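Search this site Enter keywords Go

Clikumbridge pupils take top prize for river light survey

12/13/21

A team of pupils from Clikumbridge has won the senior prize at this year's Tilleo Young Science Awards for a survey of how street lighting affects insects along the town's river.

The project, which began in August, compared two stretches of bank. One runs beside the lit footpath below the road bridge. The other, 400 metres upstream, has no lamps at all. The pupils set out floating trays on both stretches at dusk and collected them the next morning, then sorted the catch under microscopes at school.

By the end of the survey they had recorded 558 adult mayflies. Most came from the lit stretch, where the insects gathered under the lamps and many laid their eggs on the wet tarmac of the path. Eggs laid there do not hatch. The team's report suggests that warmer-coloured lamps, switched off after midnight in the summer, would reduce the losses.

Judges praised the care taken over the records, which included water temperature, cloud cover and the phase of the moon for each night of trapping. They also noted that the pupils had repeated one week of work after finding that two of the trays had been labelled the wrong way round.

The team receives £2000, to be shared between the pupils and their school's science department. The school plans to spend its part on a second microscope and a light meter.

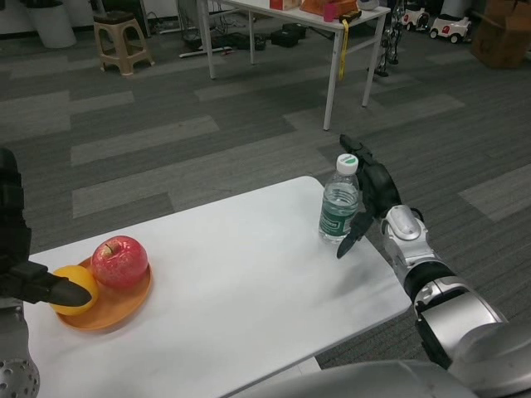 Second place went to a school in Stakerent for a study of road salt in garden soil. The Soylu Prize for the best entry by younger pupils was given to a project on the sound made by different kinds of roof in heavy rain.

In all, 7 projects reached the final round. Their reports will be on show at Clikumbridge library until the end of next month, and entry is free. The closing date for next year's awards will be announced in the spring. Schools that have not entered before can ask for an information pack from the awards office.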